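# About Probert

Hi, I'm Eleri Gittins, and I look after lobbies! I started Probert with one bucket and a bag of old T-shirts, and there are four of us now, mostly out before breakfast doing the bits people sit on and walk over.

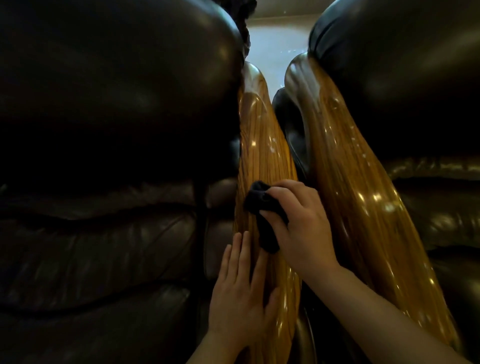
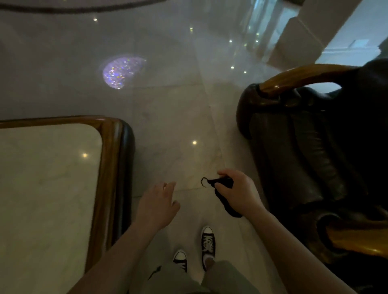
Leather armchairs and marble floors, our bread and butter.

## How we like to work

Chairs get done by hand with a soft cloth, wooden arm fronts included (I'm fussy about the curly bits at the top, ask Aled). Floors come last. Mared keeps the supply cupboard and will tell you at length why she won't have vinegar anywhere near marble.

## Finding us

We're in Unit 3 behind the Jadberg building, usually in by 5 a.m. and gone by lunch. Call ahead and Ekkachai will put the coffee on!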